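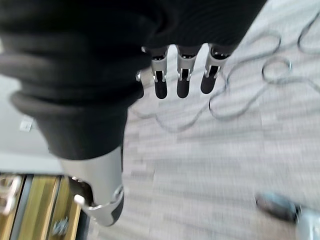
Ledau opened its doors on 20th July for anyone who wanted to see how the Terkisside code gets applied to a working site. I went because I've read all 39 clauses and believed perhaps half of them. The code covers mobile robots with hands in ordinary offices, and its favorite word is "tidy." Clause one says the floor must be clear of trailing leads before a hand moves over it. So I looked at the floor first, as anyone would who had done the reading, and there was a thin gray cable lying in loops on the striped carpet, just to the right of the fingers. I wrote that down before I'd had my coffee.

Sang Cao ran the morning session. He is a patient speaker and he took us through the paperwork at a pace I'd call generous: a risk sheet for each room, a sign-off for each shift, a log of every stop. The log had reached 821 entries. I asked how many had been read by a second person and was told they are "available for review." I have worked in enough places to know what that means. A binder can be available for review until the shelf gives way.

The part I wanted to see was the clause on clearances. Terkisside asks for a gap between the hand and anything on the floor that could roll, and it asks for furniture to be parked and marked before work starts. It's a sensible rule on the page. On the floor I'd like to know who does the marking, and what happens at ten to five when everybody wants to go home. The site sheet had a box for it, already ticked when the sheet was handed around.

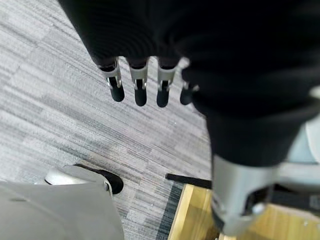 Fingers open over the carpet, wheel at lower left.

Then there's the sleeve. Ledau covers the hand and wrist in black cloth, and the code has a whole page on coverings: they must be fixed so they can't snag, they must leave the joints free, and they must be checked for wear every 200 hours. I asked to see a worn one. There wasn't one to hand. I asked what counts as worn and got two different answers from two people standing next to each other, both of them perfectly friendly about it. If the limit lives in somebody's head, it isn't a limit, and I'd have liked a swatch, a ruler, anything.
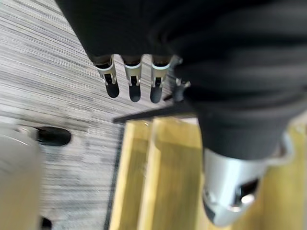

Meinir Harries told me over lunch that I was being unfair, and that she had seen plenty of sites with no sheet, no log and no limit of any kind. A bad checklist gets argued with, she said, and then it gets fixed, and she would sooner have that than a clean floor and no record of who cleared it. I take the point. I still think a code that costs a small firm 4000 to adopt ought to arrive with the arguing done.

The afternoon was supposed to be about handover, meaning who is in charge of the machine when one person leaves and another sits down. Trurkum wrote that section and it's the best thing in the document. It's short. The person leaving says what the hand is doing, the person arriving says it back, and both names go on the sheet. We practiced it in pairs with a printed card and even I couldn't find much to grumble about, apart from the card being in gray type on gray paper.

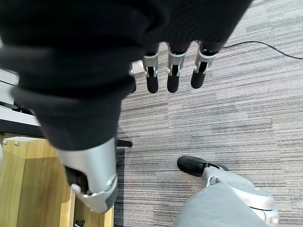 My trouble is with what surrounds it. The handover section assumes that the room being handed over matches the room on the sheet, and the sheet is filled in once, at the start of the shift. Chairs move. Cabinets get opened. I suggested a second look at the floor at each handover and Sang Cao wrote it in his notebook, which may be the last either of us hears of it.

Mạc is hosting the next visit in August and says the revised clauses will be out by then. I've put my name down. I'll be asking about the sleeve again, and I'll bring my own ruler.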